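Workshop Tips: Driving Demonstrations for a Car That Learns From You

A car picks up whatever the person at the wheel does, bad habits included. These tips come from our Thursday runs with the Indar recorder, but they suit any setup that logs steering and pedals while a person drives.

Wipe the windshield before you start. Put phones away. Adjust the seat first, then zero the steering reading with the wheels straight. If you zero it and then shift around in the seat, do it again.

Pick a plain street for the first session. A long straight with parked cars on one side teaches more than an empty lot.
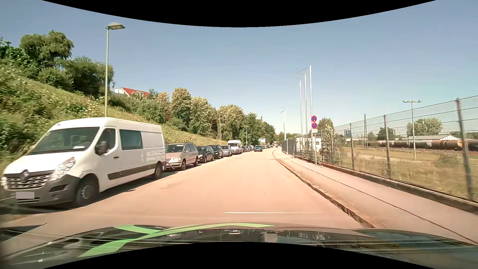

Drive each stretch 3 times at the same easy speed. Hold the wheel with both hands and make small corrections early. Big late ones show up in the log as jerks, and the car will copy them.

Leave the same gap to parked vehicles every time. If you drift wide for a van, come back gradually. Don't swerve around cracks or manhole covers unless you want the car to do that too.
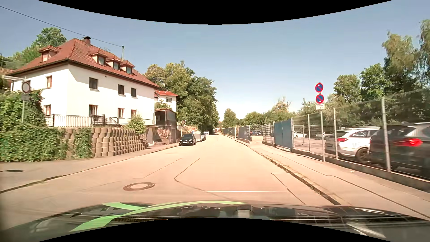

Record some recoveries. With no traffic near, ease a little toward the middle of the road with the recorder paused, then switch it on and steer back to your line. We do 2 of these per stretch. Without them the car has never seen how to get out of a bad position.

If you take over by remote from the Rastenar desk unit, check the video delay first and drive slower than you would from the seat. Keep remote runs in their own folder. The steering feels different and mixing them muddies the training. 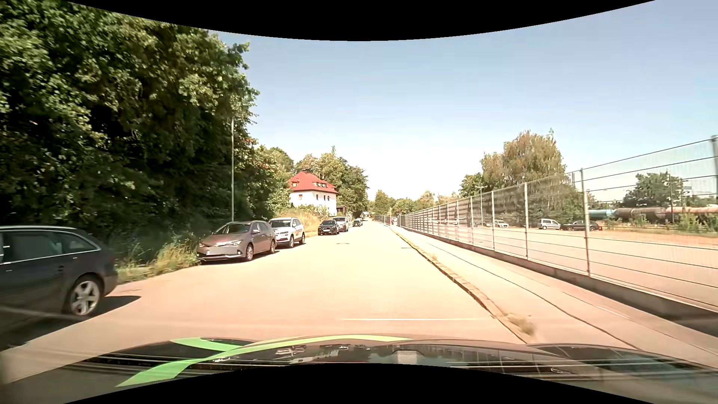 Mark bad runs right away. A voice note saying "toss that one" is enough. Our last set had 398 clips and 7 had to go, mostly for a late brake.

Copy the files before you shut off the power. The older Ccori drives lose the final clip if you pull the plug early.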